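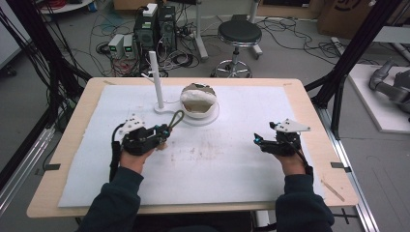

My first year of sourdough, and the rye that finally worked

October 18, 2026
by the Nerbridge Baker

Okay, I have to tell you about this rye. I've been baking from the same starter since last fall and I've made plenty of decent white loaves, but rye kept beating me. Gummy middles, flat tops, one that I used as a doorstop for an afternoon (it did a great job!). Then in September I picked up a bag of dark rye from Tarnau, the little mill shop out past Nerbridge, and everything changed.

The flour is coarser than what I'd been buying and it smells amazing, kind of like wet hay and malt. The woman at the counter told me to stop kneading it. Just stop! Rye doesn't build gluten the way wheat does, so all that work I was putting in was making paste. Stir it, scrape down the bowl, cover it, walk away.

So now I feed the starter the night before, and in the morning I mix it with the rye, warm water, salt and a spoonful of dark honey. I use 319 grams of water, which sounds fussy, but I landed on it by accident when my hand slipped and that was the best loaf of the bunch, so I've never dared to round it off. The dough looks like wet cement. Leave it alone. It goes straight into a greased tin, and you smooth the top with wet fingers. 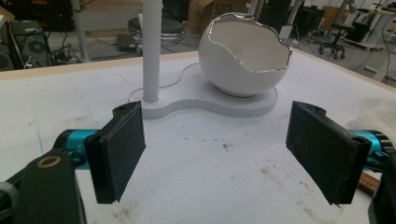
The rise depends so much on your kitchen. Mine is drafty, and on a cool day the tin sits for 6 hours before I see those little pinholes opening up across the top. Once the pinholes show, get it in the oven, even if it hasn't risen as much as you'd like. I waited too long twice and both times it caved in.

Then comes the hard part, and I'm terrible at it: you have to let the bread rest before you cut it. I wrap mine in a towel and put it in the cupboard overnight. I used to think this was snobbery! But I cut one early to check and the knife came out covered in goo, while the next one, same recipe, sliced like a dream after 14 hours. The flavor gets deeper too, more sour and a little sweet near the crust.

We've been eating it with salted butter and the plum jam from Candau, and it's also wonderful toasted until the edges go dark, with a fried egg on top. I tried caraway in one batch and liked it, then tried orange peel in another and really didn't. Walnuts are up next. I also want to have a go at a Nautiyal spice blend that's been sitting in my pantry, cardamom mostly, in a smaller loaf with raisins. If that one comes out of the tin in one piece, I'll post the amounts.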